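**Sesión 9 – Simulación de celdas con Nuvolach**
Robótica aplicada, grupo de tarde. Apuntes de Shalini Bhatt

La semana pasada terminamos con cinemática inversa y hoy, por fin, ¡toca usarla! Vamos a dedicar las 3 horas a Nuvolach, el paquete de simulación de Cerkley que el departamento tiene en evaluación hasta noviembre. Quiero que lo probéis con ganas y también con mala idea: buscadle las costuras.

### Qué trae el paquete

- Editor de escenas con biblioteca de muebles, brazos y pinzas.
- Motor de contacto propio, con fricción ajustable por pieza.
- Grabador de trayectorias (exporta a CSV; el formato binario todavía no lo he conseguido abrir fuera del programa).
- 30 licencias de aula, una por puesto.

Lo que más me ha gustado es lo rápido que se pasa de la idea al movimiento. Abrís una escena, arrastráis el brazo a la mesa, fijáis la base y ya podéis mandarle posiciones articulares. Con Nismont, el simulador del curso anterior, solo la calibración inicial nos comía media clase.

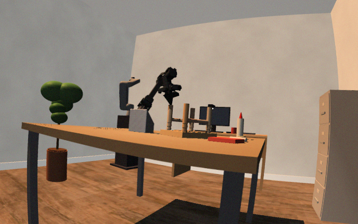
Para el ejercicio de aproximación vertical conviene trabajar en dos fases: primero llevar la pinza a una altura segura sobre las clavijas y después bajar despacio, con la orientación bloqueada. Si interpoláis directamente entre la posición de reposo y la de agarre, el codo hace cosas muy raras – probadlo una vez, se aprende muchísimo.

### Parámetros de partida

| Parámetro | Valor |
|---|---|
| Semilla de la escena | 951 |
| Repeticiones por trayectoria | 9 |
| Orientación de la pinza | hacia abajo, fija |
| Detección de colisiones | activada |

### Pegas que he encontrado

El motor de contacto se vuelve nervioso con piezas finas: a veces la pinza cierra bien y la pieza vibra igual. Bajar el paso de integración ayuda bastante, a costa de velocidad. La documentación en español está a medias (el capítulo de sensores sigue en inglés) y el botón de deshacer no recupera los objetos borrados, así que guardad a menudo.

### Para entregar

Un CSV por trayectoria y una página con vuestra valoración del programa. Comparad al menos un resultado con el método de Srivastava que vimos en la sesión 7. Me interesan sobre todo los fallos que sepáis reproducir: anotad la semilla y el paso de integración.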